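누비 이불 한 장으로 일 년 버티는 분들 계신가요? 제가 요즘 푹 빠졌어요

게시판: 침구·패브릭 수다방
글쓴이: 솜사탕말고솜

안녕하세요, 눈팅만 하다가 처음으로 긴 글 써봅니다. 원래 저는 이불은 무조건 두툼해야 한다는 쪽이었거든요. 겨울엔 솜이불, 여름엔 홑이불, 그 사이에는 대충 담요. 그런데 올봄에 이사하면서 붙박이장이 확 줄어드는 바람에 이불 개수를 줄여야 했고, 그때 들인 게 Tavura 얇은 누비 이불이에요. 솔직히 처음 펼쳤을 때는 이걸 덮고 자라고? 싶었어요 ㅋㅋ 근데 지금은 집에 오면 제일 먼저 만지는 물건이 됐습니다.

좋은 점부터 말하자면 일단 뭉치질 않아요! 예전 차렵은 한 계절만 지나도 발치 쪽으로 솜이 다 몰려서 가슴 쪽은 홑겹, 발은 한겨울이었는데 누비는 박음선이 솜을 꽉 잡고 있으니까 그런 게 없네요. 그리고 덮는 용도 말고도 쓸 데가 너무 많아요. 바닥에 깔고 책 읽고, 소파에 걸치고, 조카 오면 매트 대신 깔고, 손님 오면 요 위에 한 겹 더 올리고요.

궁금한 건 이런 거예요.

누비 간격은 촘촘한 게 나은가요, 넓은 게 나은가요? 제 건 꽤 촘촘한 편인데 매장에서 만져본 넓은 간격 제품이 더 폭신하긴 했어요.

세탁은 얼마나 자주 하세요? 섬유유연제 써도 되나요? 라벨에는 별말이 없어요.

한겨울에도 정말 이거 하나로 되나요? 10월쯤부터 슬슬 고민이 될 것 같아서요.

다들 아는 얘기라도 좋으니 마구 떠들어주세요. 저 지금 이 얘기 할 사람이 너무 필요해요!

창가자리
와 누비 글이다! 반갑습니다. 저도 이불장 줄이면서 누비로 넘어왔어요. 간격은 용도 따라 다르다고 봐요. 깔 거면 촘촘한 것, 덮을 거면 넓은 것. 촘촘하면 면이 짱짱해서 위에 앉거나 누워도 밀리지 않는데 몸에 감기는 맛은 떨어지거든요. 넓은 건 반대고요. 저는 깔개로 쓰는 시간이 더 길어서 촘촘파입니다.

바늘귀
촘촘하다고 다 짱짱한 건 아니에요. 저는 취미로 직접 누비는데요, 간격보다 실이랑 땀 길이가 훨씬 중요합니다. 간격만 좁고 땀이 듬성듬성하면 세탁 몇 번에 실이 툭툭 튀어나와요. 매장에서 볼 때 손톱으로 박음선을 살짝 긁어보세요. 실이 걸려 올라오면 내려놓으시길.

그리고 모서리! 네 귀퉁이에서 누빔선이 바이어스 안으로 제대로 물려 들어갔는지 꼭 보세요. 여기가 엉성한 제품이 은근히 많고, 터지면 거의 여기서부터 터집니다.

솜사탕말고솜 (글쓴이)
방금 긁어봤는데 안 올라와요 ㅠㅠ 감격. 모서리도 괜찮은 것 같은데 한쪽만 바이어스가 살짝 떠 있어요. 이건 손바느질로 눌러도 되나요?

바늘귀
공그르기로 촘촘하게 한 번 잡아주시면 됩니다. 실은 이불 색이랑 똑같이 맞추려 애쓰지 마시고 한 톤 어두운 걸로 하세요. 밝은 실이 오히려 더 튀어요. 떠 있는 부분 양쪽으로 조금씩 더 나가서 시작하고 끝내시고요.

이불킥장인
저는 유연제 반대파입니다. 강하게 반대합니다 ㅋㅋ 면 누비에 유연제 계속 쓰면 처음엔 보들보들한데 어느 순간 땀 흡수가 안 돼요. 여름에 등에 쩍 붙는 느낌 아시죠. 저는 세제도 Filtness 무향으로 정량보다 조금 적게 넣고 헹굼을 한 번 추가해요. 그게 끝이에요. 마르고 나면 살짝 빳빳한데 저는 그 빳빳함이 너무 좋아요. 호텔 느낌까지는 아니고 할머니 댁 느낌 ㅎㅎ

보들파
저는 정반대인데요. 유연제 조금 쓴다고 흡수가 그렇게 떨어지는지 모르겠어요. 저희 집은 아이 피부가 예민해서 빳빳한 걸 못 견뎌요. 유연제 뚜껑 절반만 넣고 몇 년째 쓰고 있는데 여름에도 잘만 잡니다. 원단이 뭐냐에 따라 다른 거 아닐까요? 무조건 쓰지 말라는 말은 좀 그래요.

이불킥장인
아 제가 너무 세게 말했네요. 저는 순면 기준이었어요. 보들파님은 어떤 원단이세요?

보들파
겉은 면이고 속에 Plullex 충전재 들어간 거예요. 그러고 보니 속이 면솜이 아니라서 다를 수도 있겠네요. 마르는 속도는 진짜 빠릅니다.

이불킥장인
오 그 충전재 궁금했어요. 그럼 저랑 조건이 다르네요. 인정! 그래도 순면 쓰시는 분들은 유연제 한 달만 끊어보세요. 끊고 나서 여름에 덮어보면 제 말이 뭔지 아실 거예요.

빨래방순례자
빨래 얘기 나오니 못 참고 등장합니다. 저는 집 세탁기가 작아서 동네 Moriarty 빨래방에 누비만 따로 모아서 가요. 밤 10시 넘어서 가면 한산해서 대형 두 대를 나눠 쓸 수 있거든요. 포인트는 절대 꽉 채우지 않는 거! 누비는 얇다고 만만하게 보고 여러 장 욱여넣기 쉬운데, 그러면 접힌 자리가 그대로 눌려서 나와요. 건조기도 마찬가지고요.

건조기는 저온으로 돌리다가 조금 덜 말랐을 때 꺼내서 집에 와서 펼쳐 말립니다. 끝까지 바짝 돌리면 실이랑 천이 줄어드는 정도가 달라서 쭈글쭈글해져요. 물론 그 쭈글한 맛을 좋아하는 분들도 있더라고요.

쭈글애호가
저 불렀나요? ㅋㅋㅋ 누비는 쭈글해야 제맛 아닌가요. 일부러 고온 한 번 돌려서 첫 수축을 시킵니다. 그러면 박음선 사이가 올록볼록 올라오면서 새 이불 티가 싹 빠져요. 다림질한 것처럼 판판한 누비는 뭔가 전시장 물건 같아서 정이 안 가요.

바늘귀
직접 만든 거라면 저도 그렇게 하는데 기성품은 조심하세요. 저는 고온 돌렸다가 길이가 확 줄어서 발이 나온 적 있어요. 그 뒤로는 만들 때 천을 먼저 빨아서 수축시키고 재단합니다. 사신 거면 라벨에 적힌 대로 하시는 게 속 편해요.

쭈글애호가
발 나온 건 좀 슬프네요... 저는 원래 한 치수 큰 걸 사서 괜찮았나 봐요. 큰 걸 사세요 여러분!

한겹더
글쓴님 마지막 질문, 한겨울 얘기 해드릴게요. 저는 중부지방 아파트고 보일러를 약하게 트는 집인데 누비 한 장은 무리였어요. 대신 두 장을 겹치니 해결됐습니다. 얇은 거 한 장, 조금 도톰한 거 한 장. 도톰한 쪽은 솜 중량이 300그램짜리예요. 추우면 둘 다, 봄가을엔 도톰한 것만, 여름엔 얇은 것만. 장에 들어가는 부피가 솜이불 한 채보다 작아요. 이 조합 진짜 추천합니다!

겹칠 때 순서도 중요한데 저는 얇은 걸 몸 쪽에 둡니다. 몸에 잘 감기는 게 안쪽에 있어야 어깨가 안 시려요.

추위대장
저는 거꾸로 도톰한 걸 안쪽에 둬요. 얇은 게 위에 있으면 새벽에 더울 때 한 손으로 휙 걷어낼 수 있거든요. 얇은 게 안에 있으면 도톰한 걸 걷어내야 되는데 그러면 갑자기 추워요.

한겹더
오 그 생각은 못 했네요. 자다가 걷어내는 타입이면 그게 맞겠어요. 저는 한 번 잠들면 그대로라서 ㅎㅎ 오늘 밤에 바꿔서 자볼게요.

솜사탕말고솜 (글쓴이)
와 댓글이 이렇게 달릴 줄이야! 겹쳐 덮기는 생각도 못 했어요. 저도 도톰한 거 한 장 더 들이는 쪽으로 마음이 기울고 있습니다. 그런데 보관은요? 안 쓰는 계절에 압축팩에 넣어도 되나요?

정리요정
압축팩은 말리고 싶어요. 누비는 어차피 부피가 작아서 압축해서 얻는 게 별로 없고, 꺼냈을 때 꺾인 자국만 오래 남아요. 저는 돌돌 말아서 세워 둡니다. 긴 쪽을 반으로 접고, 또 한 번 접은 다음 끝에서부터 김밥처럼 마세요. 저희 집 장은 선반 한 칸 폭이 71센티인데 이렇게 말아서 세우면 계절 이불이 한 칸에 다 들어가요. 위에서 보면 무늬가 보여서 찾기도 쉽고요.

창가자리
말아서 세우기 저도 해요! 말 때 박음선이랑 나란한 방향으로 말면 훨씬 얌전하게 말립니다. 선을 가로질러 말면 자꾸 풀려요.

정리요정
맞아요 그거. 글로 설명하기 어려운데 한 번만 해보시면 손이 알아요.

무늬고민중
질문 하나 얹어도 될까요. 저는 무늬를 못 고르겠어요. 민무늬는 심심하고 꽃무늬는 질릴 것 같고, 줄무늬가 제일 무난해 보이는데 줄무늬 누비 쓰시는 분 계세요? 박음선이랑 줄이 겹쳐서 어지럽지 않나 걱정돼요. 방이 작아서 더 고민입니다.

바늘귀
줄이랑 박음선이 평행이면 만드는 사람 솜씨가 그대로 드러나요. 조금만 삐뚤어져도 바로 보이거든요. 그래서 저는 줄무늬 천에는 일부러 줄을 가로지르게 누벼요. 어지럽다는 분도 있는데 저는 그 교차하는 느낌이 참 예쁘더라고요.

보들파
저는 줄무늬 썼다가 바꾼 사람이에요. 반듯하게 펴 놓지 않으면 비뚤어진 게 너무 잘 보여서 아침마다 신경이 쓰였어요. 성격 탓이겠지만요. 민무늬로 바꾸고 마음의 평화를 찾았습니다.

쭈글애호가
비뚤어진 줄무늬가 얼마나 귀여운데요!! 줄무늬는 대충 던져놨을 때가 제일 멋있어요.

창가자리
줄무늬 파 여기 있습니다. 저는 청회색이랑 흰색 줄이에요. 창 앞에 넓게 깔아두고 쓰는데 색이 차분해서 좀 구겨져 있어도 저는 마음에 들더라고요. 사진 올려볼게요.
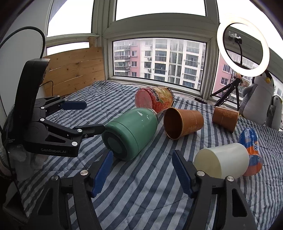

한 장 더요. 초록 통도 같이 나왔네요.

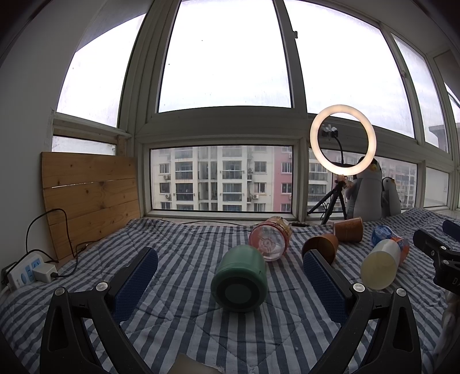 작은 방이면 줄 굵기를 먼저 보시는 걸 추천해요. 가느다란 줄은 멀리서 보면 한 가지 색처럼 뭉개져서 의외로 얌전하고, 굵은 줄은 그 자체로 방 분위기를 정해버려요. 저는 처음에 커튼까지 줄무늬로 맞추려다가 말았는데 안 하길 정말 잘했어요. 그리고 흰색이 들어간 줄무늬는 짙은 색이랑 첫 빨래를 같이 하지 마세요. 저 예전에 쓰던 건 남색 양말 한 짝 때문에 흰 줄이 하늘색 줄이 됐습니다...

무늬고민중
우와 감사합니다! 색 조합 예뻐요. 청회색은 후보에 없었는데 바로 올렸어요. 양말 얘기는 제 미래 같아서 메모해 둡니다 ㅋㅋ

이불킥장인
이염 얘기 나온 김에, 저는 첫 세탁은 무조건 단독으로 찬물에 돌려요. 두 번째부터는 29도쯤에 맞춰서 돌리고요. 뜨거운 물로 해야 개운하다는 분들도 계신데 저는 색이 오래가는 쪽을 택했어요.

보들파
여기서도 저랑 갈리시네요 ㅋㅋ 저는 아이가 덮는 건 뜨거운 물로 합니다. 색은 좀 빠져도 돼요. 그래서 더더욱 민무늬!

이불킥장인
보들파님이랑은 이불 빼고 다 잘 맞을 것 같습니다 ㅋㅋㅋ

빨래방순례자
햇볕에 너는 건 다들 어떻게 하세요? 저는 뒤집어서 널어요. 앞면으로 널면 접힌 데만 빼고 색이 바래서 나중에 한가운데 줄이 생기더라고요. 오전에 한쪽, 점심 먹고 반대쪽. 걷을 때 탁탁 털면 그날 기분이 달라져요!

한겹더
저는 그늘파예요. 바람만 통하면 누비는 금방 말라서 굳이 해를 안 봐도 되더라고요. 대신 빨랫대에 널 때 봉 두 개에 걸쳐서 가운데가 붕 뜨게 합니다. 봉 하나에 걸면 맞닿은 안쪽이 늦게 말라요.

빨래방순례자
봉 두 개는 저도 해볼게요. 저희 집 빨랫대가 좀 부실해서 버텨줄지 모르겠지만.

솜사탕말고솜 (글쓴이)
여러분 덕분에 주말 할 일이 꽉 찼어요. 뜬 모서리 공그르기, 유연제 끊기 실험, 장에 말아서 세우기까지. 그리고 도톰한 누비 한 장 더 들이는 건 거의 확정입니다. 같은 Tavura로 갈지 Plullex 충전재 들어간 쪽으로 갈지만 정하면 돼요. 건조 빠르다는 말에 자꾸 흔들리네요.

보들파님, 혹시 그 충전재는 오래 써도 안 꺼지나요? 저는 깔고 앉는 시간이 길어서요.

보들파
덮는 용도로만 써서 깔개로는 장담 못 하겠어요. 덮개로는 아직 폭신합니다. 앉는 자리에 쓰실 거면 면솜이 나을 수도 있어요.

바늘귀
깔고 앉을 거면 면솜에 한 표요. 꺼지긴 꺼지는데 고르게 꺼져서 오히려 편해집니다. 가끔 머리 쪽이랑 발 쪽을 바꿔 깔아주시고요.

솜사탕말고솜 (글쓴이)
그럼 깔개는 지금 것 그대로 쓰고 덮는 걸로 Plullex 쪽을 알아볼게요! 오면 후기 들고 다시 오겠습니다. 모서리 꿰맨 것도 보여드릴 텐데 바느질은 정말 못하니까 미리 너그럽게 봐주세요 ㅠㅠ

쭈글애호가
삐뚤빼뚤 꿰맨 모서리 대환영입니다. 한 치수 큰 거 사는 거 잊지 마세요!!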